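Keeping a Two-Arm Charger Cell in Good Order

We run a two-arm cell at Haka that plugs small USB chargers into a power strip and pulls them out again. The table is small, the chargers are smaller, and most of the trouble comes from dirt and cables. These tips are from the maintenance sheet for February.

Set out the strip first, chargers second. Lay it across the middle of the table, then put the chargers down in front of it where both grippers can get at them. 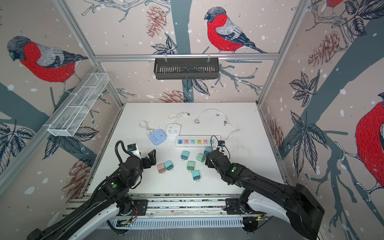 Power strip, cube sockets and chargers on the table between the two arms.

Wipe the table before every session. Dark specks build up on a white top, and grit under a charger makes it sit crooked. Use a dry cloth first, then a damp one, and keep the damp one away from the sockets. Brush out the grooves in the rails too.

Keep cord slack toward the back. A loop of white cord on a white table is easy to miss, and a finger that hooks one will drag the whole strip.
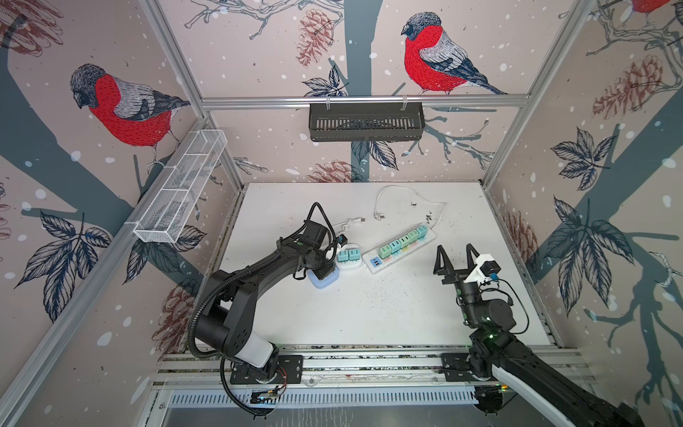
Look over the arm cables next. Each one needs enough slack to let the wrist turn all the way, but it shouldn't hang where the gripper closes. Move the arm slowly by hand with the power off and watch the loop as it goes. If it pulls tight at the elbow, let out a little more at the base.

Check the base screws every 50 hours. We used to do it at 40 and never found one loose, so we stretched it. Snug is enough — the plate will mark if you lean on the wrench.

If the far sockets give you trouble, move the strip before you touch the program. 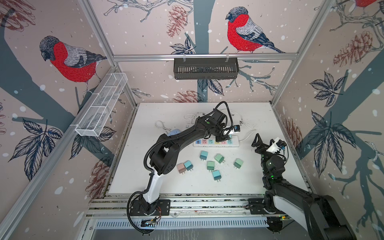

A long reach shows up any play in the joints. Bring the strip 5 mm closer, try again, and write down the new spot. Ours is logged as position 857 in the Zenidby book.

Clean the wrist camera lenses with a soft dry cloth. Don't use glass cleaner. Then have the gripper hold a charger and check that it sits square between the fingers. Worn fingers let it tip. 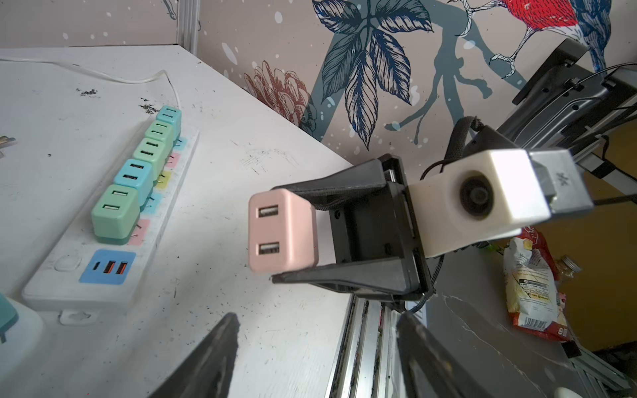 Teemu Niskanen
Cell technician, Haka

Replace fingers in pairs, and run the grip check again afterward. Old ones go in the scrap tin, not back in the drawer.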